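Section 4. Creating and Publishing a Property Listing

This section applies to listing agents and office administrators using the Waso property listing system. A signed listing agreement must be on file before a listing is opened. Office administrators may open a draft without one, but the draft cannot be published.

4.1 Opening a draft

1. Sign in with your office account and select Listings, then New Draft.
2. Enter the street address exactly as it appears on the tax record. Do not abbreviate the street type.
3. Select the property type. Condominiums and townhouses require a unit number.
4. Enter the asking price in whole dollars.
5. Select Save. The system assigns a draft number, which appears at the top of every later screen.

Note: Drafts left untouched for 11 days are moved to the Inactive folder. They can be restored by the office administrator.

4.2 Entering room and area details

1. Open the Rooms tab and add each room separately. Closets and crawl spaces are not entered as rooms.
2. Enter length and width in feet and inches, measured wall to wall at floor level.
3. Enter the finished living area. Garages, open decks and unfinished basements are entered in the Other Areas field.
4. Check the total shown at the foot of the tab against the appraiser's or builder's figure.

Caution: Changing the property type after this step clears all room entries. Print or export the Rooms tab first.

4.3 Writing the public remarks

The remarks field accepts up to 332 characters on the summary page. Longer text is shown only on the full listing page. Describe the property and its features - do not describe the kind of buyer or tenant who might live there. Phone numbers, web addresses and gate codes are not permitted in this field.

4.4 Adding interior views

1. Open the Media tab and select Add View.
2. Choose a room from the list, or select Hallway/Entry for connecting spaces.
3. Enter a caption of no more than one line.
4. Drag the views into the order in which they should appear.

4.5 Review and publication

1. Select Submit for Review. Listings in the Lullolville district are sent to Francine Arsenault; all others are sent to Pascal Millet.
2. Correct any item marked in red and resubmit.
3. Once approved, select Publish. Error 287 means that the agreement is missing a signature page.
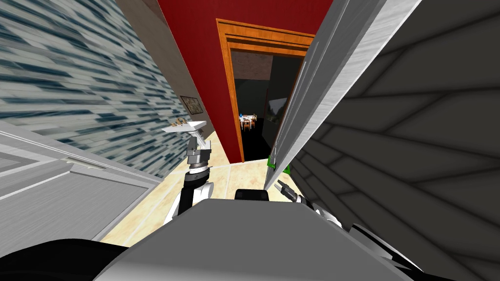
Figure 4-1. Interior view, hallway and doorway.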